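Thu 23 July

The piercing studio at Ovport received its annual hygiene inspection this morning. The inspector remained until noon and examined the steriliser records back to April. All were in order, save for one page on which the operator's initials had been omitted. Azlan Kwok has been asked to countersign it.
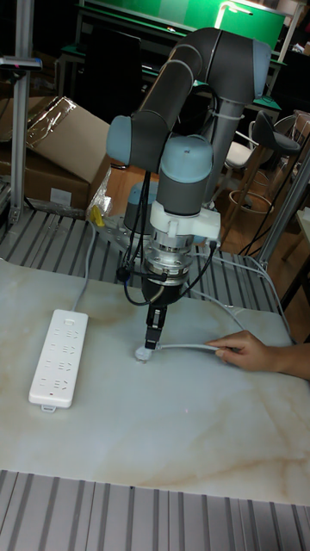

Arm and gripper with a small white plug.

The revised aftercare leaflet was then discussed. The present wording on ear cartilage is too brief, and clients continue to ask when they may change their jewellery. Rahman has offered to print 120 copies by Monday, provided that the text is settled tomorrow. I have kept the paragraph on swimming and removed the one on
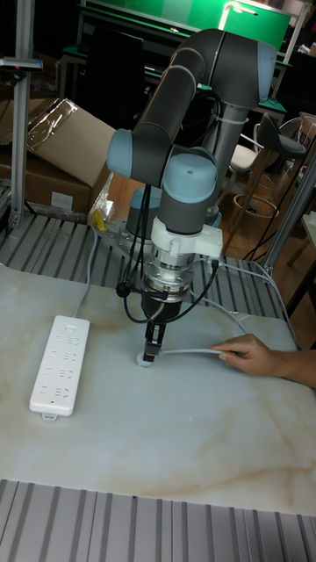 scented soaps, which repeated the advice given on the first page. The consent form for clients under eighteen is unchanged.

The delivery from Belent was checked after lunch. The order was for 177 titanium studs and four were missing from the smallest size. A note has been sent to the supplier, and payment will be held until a reply is received. The Ivmont branch has agreed to lend us a few in the meantime – they are to come over with the evening post.
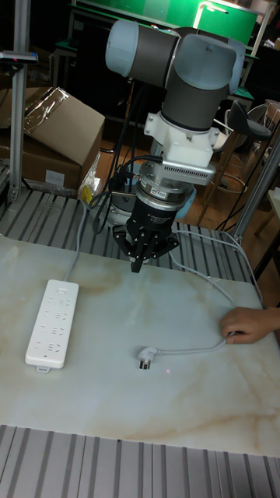
Gripper over the pale tabletop.

Seventy-one appointments are entered for next week, most of them for ears. The second room must be repainted before the end of the month. No colour has been chosen.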